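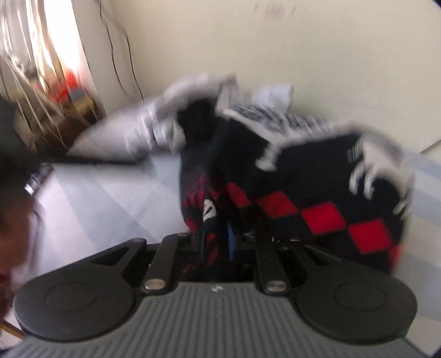

March, a little after three in the afternoon

Socks today. I had meant to write to Saodah and then go to bed early, but the clean ones had been staring at me since breakfast and I knew I'd only lie there thinking about them, so I put the radio on and made a start.

I do love a rolled sock. Mother folded hers flat, one on top of the other like slices of bread, and Bernice ties hers in a sort of knot (she showed me once and I have never managed it), but I roll mine up together and tuck the cuff over, and there is something so cheerful about a drawer full of them. The red and black checkered ones came out first, as they always seem to! Hakim says they make me look like I'm off to a motor race. I wore them the whole week we were in Menovbridge, up and down all 203 steps to the lookout, and I didn't get one blister, so he can say what he likes.

The whites are another matter. I have plain white, white with gray, white that has turned gray all by itself, and long light gray ones that I keep trying to match with things they were never sold with. I held two of them under the lamp for ages – same length, same gray, completely different heels. In the end I rolled them up together anyway. Who is going to look at my heels?

Yareli called halfway through and we talked for 86 minutes, most of it about her new stove and whether Morfudd will really move out to Bokotley in the spring. I hope she does, though I'd miss having her down the road. I went on rolling with the phone under my chin and now my neck is stiff.

There are still six without partners. I've put them in the bag on the closet door with the others and will have another look when the towels are done. Must buy detergent tomorrow, and stamps for Saodah's letter, which I still haven't started.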